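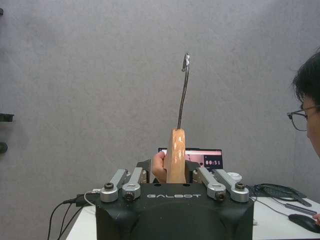
August 18, 2019
by Rafferty

Back from Stelby with ink on my cuff and a headache. Slept badly, blame the sandwich.

The big news is that we are all to be kept on, and that we are all to have new job titles. I was a bench hand for eleven years and now I am a "process partner". The pay is the same. The badge is bigger, to fit the words in, and it catches on the drawer when I lean over.

The gripper went on with its lessons. It is being taught to hold the hooked tool by its wooden handle, the tool I have used so long that I have a dent in my palm for it. Someone holds the handle between the plates, someone else minds the laptop and the timer, and the rest of us find reasons to walk past. I walked past four times. The timer is the part I can't get used to. In all my years at the bench I have never been timed picking up a tool. I went home and tried it with a fork in the kitchen drawer and was very quick, but then I knew where the fork was.

The old target was 300 pieces a shift between two of us. The Zesero plan says 600, with the machine doing 300 and the two of us doing our usual 300, so as far as I can make out the machine is getting a whole bench's work and we are getting a bigger badge. I asked at the meeting what happens when the machine does its 300 before dinner. There was a slide for that. It had an arrow on it.

What has changed so far is mostly the talk. We used to grumble about knees and the price of parking. Now we say "cycle" and "grasp" and somebody at the tea urn said "edge case" about a broken biscuit. Four of the older ones have asked to go on the training course, which surprised me, and two of the young ones have asked to go to Utirex, which didn't. I haven't put my name down for either. The form wants to know where I see myself in three years and I left it under the kettle.

I did get a turn at advising. They wanted to know how I hold the tool and I couldn't tell them. I said, well, you hold it. They asked how hard. I said hard enough. They wrote that down! Then I had to do it over and over with people looking at my thumb, and by the end I was holding it like a man who has been handed a fish. I dropped it twice. I should think that's gone in the notes as well.

And I will admit I was a bit flattered. Eleven years and the first time anyone has asked me how I do a thing, they are asking so they can pass it on to a pair of metal fingers.

32 of us on the floor at the moment. The letter says 32 at Christmas too, and I have put the letter in the tin with the boiler papers.

Must ring about the gutter. Also need to return the library books, and find out whether the good mug has gone home with somebody or is still in the sink at work. Cold pie for tea. Ate it standing up, held the fork in the usual way, whatever that is.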